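Ticket: Flomon four-drawer filing cabinet, lock turns but bottom drawers stay shut
Opened by: Kyu-ri Kong, front office
Handled by: Ivars Krūmiņa, Kongkaew office furniture support
Status: Closed

Kyu-ri wrote:
Hello, and thank you in advance for any help you can give us! We have one of your Flomon cabinets in the records room, the tall one with the single push lock at the top right. The key goes in and turns the way it always has, the lock pops out, and drawers one and two slide open just fine. Three and four won't budge. I have wiggled, I have pushed, I have asked my coworker Jirayu Petchrat to do the same (he is a good deal stronger than I am), and we got nowhere. Payroll folders are in drawer three, so I'm getting a little anxious. The number stamped on the lock is 1230, if that helps.

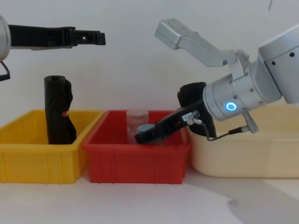

Yellow, red and cream bins in a row on the white table

Ivars replied:
Hi Kyu-ri, thanks for such a clear note, it saves us both a lot of back and forth. If the top two open, your key and lock are fine, so please don't let anyone drill it. Behind the drawers on the right side there is a long upright lock bar, and my guess is that it has come off its lower guide clip. Could you take drawer two all the way out (open it fully, press the two side levers, lift) and shine a flashlight down the back? Please empty it first. A full drawer can weigh 70 pounds, and I'd hate for you to hurt your back over this. 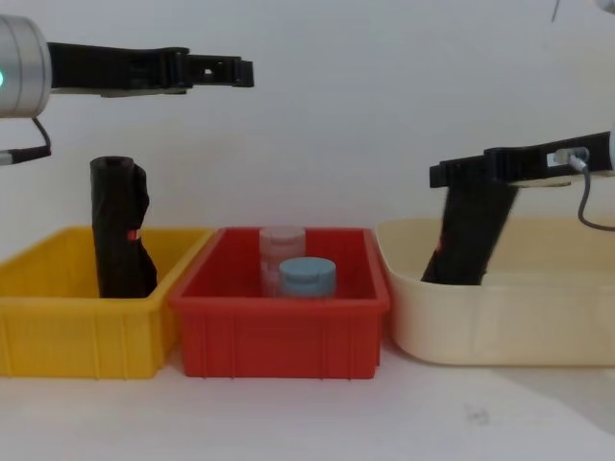

Kyu-ri wrote:
You were right about the bar! It leans toward the wall near the bottom and I can see a little white clip lying on the cabinet floor, in two pieces. Jirayu held the light while I poked at the bar with a ruler. When I push it straight and lift, drawer three lets go, so payroll is safe and I can breathe again. Drawer four still sticks. We also noticed the cabinet rocks a bit when you lean on it. It was moved over from our Birton office in the spring and I don't believe anyone leveled it afterward.

Ivars replied:
Wonderful, you've done the hard part. The rocking matters more than people would think: when the case twists, drawer four binds against the bar even when it's unlocked. Empty drawer one as well, then turn the front left foot counterclockwise until the rocking stops, and try four again with the bar held up. I'm mailing two guide clips, part 500, at no charge. They snap in from the front and don't need a screw. Please leave the lock popped out until they arrive.
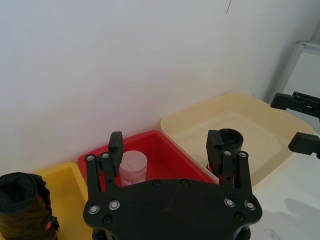
Last updated: October 2019

Kyu-ri wrote:
Clips came this morning. Drawer four opened after the foot was adjusted, and the new clip went in on my second try (I had it upside down, of course). We locked and unlocked it a dozen times and all four drawers behave. I've put the spare clip in an envelope taped inside drawer one. Thank you so much for your patience, Ivars!

Closed by Ivars Krūmiņa. Spare key for lock 1230 not requested.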